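Name trains and letter strips: glue or no glue?
By Tiina Miettinen, November 5, 2022
1 min read

tiina_m: I'm doing wooden letter blocks on a thin base for my nephew, and I keep going back and forth on gluing them down!

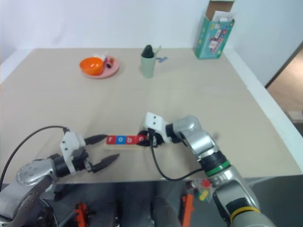

I like the light wood left plain, and loose cubes would let him respell things (he's 8, so expect rude words).

vainio_lenni: Glue. Mine slid off every time we moved it.

weidong_li: Disagree, a little lip along the edge is plenty.

tiina_m: Ooh, a lip. Trying that first.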